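Ellik planner notes, branbridge_sim
November 11, 2021

1/ Notes from moving our cup tasks over to the new grasp planner in Ellik. Mostly for people already running the Branbridge room in sim, but the bits on contact and joint limits should carry over to other setups.

2/ Background: the old planner picked a grasp from the object mesh alone and handed it to the arm planner. If the arm couldn't reach it, we threw it out and tried the next one. That worked well enough for lifting. Pouring was another matter, as the arm has to hold the cup and then turn it a long way.

3/ The new one scores the grasp and the end of the motion together. For a cup over a bowl, we ask for a rim grasp, a place to hold it near the bowl, and a tilt. If the wrist runs out of travel before the tilt is done, the grasp is dropped before any trajectory gets built.

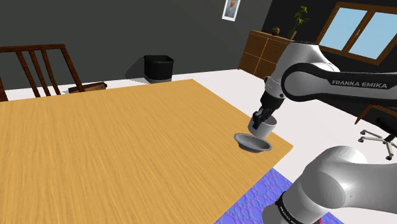

Panda arm in the Branbridge room, cup held by the rim just above the bowl.

4/ The bowl goes near the edge of the table on purpose. Put it in the middle and nearly every candidate passes, so you learn very little. Near the edge the elbow has fewer places to go and the planner has to work for it.

5/ Test set: 864 start poses, made by varying the cup position, the cup's turn about its own axis and the bowl position. Same seeds for both planners. Each pose gets 100 grasp candidates and the planner keeps the best 8.

6/ I started by keeping 4. It ran faster, but the ones it kept were often near copies of each other, so one bad joint limit took out the lot. There is now a spacing term between kept grasps. I still keep 8, as the extra planning time is small next to the collision checks.

7/ Collision checks are where the time goes. The dresser, chairs and window frame are all in the scene file, and the first version checked the arm against every one of them at full mesh detail. Now anything out of reach is left out at load time and the rest gets convex hulls. Table, bowl and cup stay at full detail.

8/ Don't put a hull on the cup. A hull closes the opening, so any finger going inside the rim counts as a collision and every rim grasp is thrown away. I lost most of a day to this. The log only says "no valid candidates" - I've opened a ticket to make it name the pair of bodies that hit.

9/ The other half of the work is cups lying on their side. There the handle matters, and so does which way the mouth points. We run these with the multi-fingered hand, one finger inside the mouth and the others round the outer wall.

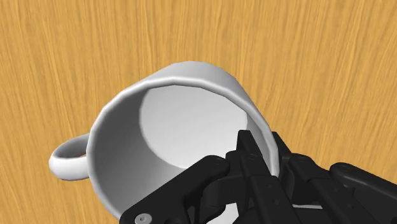 Credit: Dimitriou sim group / rendered in Ellik

10/ The contact model needed changes for this. With one contact point per finger the mug could spin about the line between them. The Priron contact plugin gives a small patch instead, with its own limit on twisting. Set the patch size per finger link - the default is too generous for narrow fingertips.

11/ The handle gets a keep-out zone in this mode. You can turn it off with handle_clear: false, but then you'll get grasps with a finger through the loop, and the release planner doesn't know how to back out of those yet.

12/ Still open: the grasp score takes no account of what's in the cup. The tilt is a fixed end angle with a speed cap, nothing cleverer. Liquid is planned for February, if the particle solver can be made to run at a sensible rate.

13/ Config files and the seed list are in the Ellik repo under branbridge_sim. If you pull today, rebuild the Priron plugin as well, or the patch settings will be ignored without a warning.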